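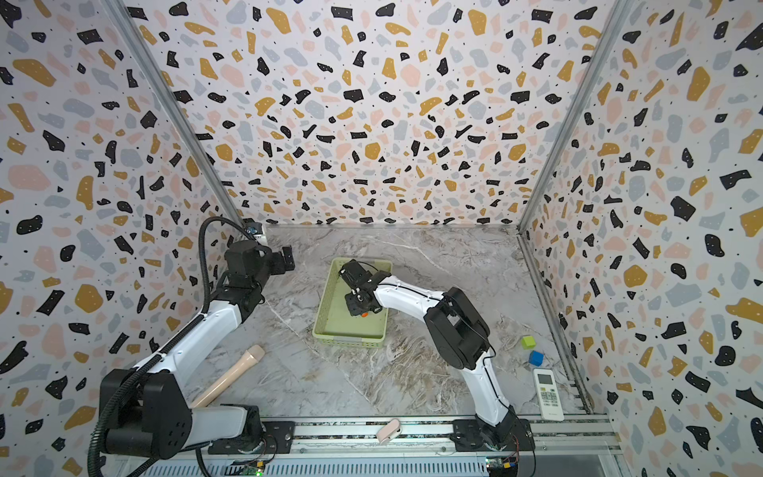 Two arm pick and place was supposed to be the easy half of this project and the basket is what ate our time. Method in one line: record demos by hand, train one policy for both arms, test on layouts it hasn't seen. The basket task is the one we report most on. Right arm goes down into the light green basket where the small orange object is, left arm stays up and out of the way, and the rest of the floor has clutter on it (cubes, an AC remote, a few other things) so the policy can't just learn "go to the colorful thing." Marble pattern floor, terrazzo wallpaper on the walls. We kept that background for all runs.

Project report, Skivum setup, May 2023

What we wanted to know

Does one shared policy beat two separate ones, one per arm? The Clenditz baseline from the course handout uses separate ones. Our version, called Nendgate from here on, sees both arms' joint angles and outputs both. Same camera input, same training budget.

Data

500 demos total over 5 tasks. Basket task got its even share, no extra. All were teleoperated by the two of us. First batch in March had to be thrown out, the gripper values were logged one step late and we didnt notice until the trained arm kept closing on air. Redid all of them. The 500 is only the redone ones.

Clutter moved between demos. Basket moved too but less than it should have, see below.

Training

Nothing fancy. Images resized, joints normalized, action chunks of 30 steps. Tried shorter chunks, motion got jerky near the basket rim. Tried longer, arm wouldn't correct itself if the first reach was off. 30 stayed. 3 seeds per policy, all results below are from all three seeds and not the best one.

Enache (the logging script) drops frames if the disk is busy. Close everything else before recording. Should of been in the setup guide.

Results

Shared policy did better on the tasks where both arms have to move near each other. Fewer stops from the arms getting too close. For the basket task, where mostly one arm works, basically no difference. Seeds disagreed with each other more than the two policies did, so we don't claim anything there.

Most common failure: gripper goes into the basket and comes down beside the object, pushes it against the wall of the basket, then closes on nothing. Second most common is catching the rim on the way up and dragging the basket along. Both policies do it.

Problems

Basket positions too similar in training. Move it toward the front rail and success drops for both policies. Wallpaper and floor never changed so no idea about other backgrounds. Lighting same story.

Also we picked when to stop a failed run by eye. Needs a fixed time limit.

Next

More basket positions first. Then a wrist camera, if we can get the cable to sit along the arm without pulling. Rerun the seperate baseline with the new data so the comparison stays fair.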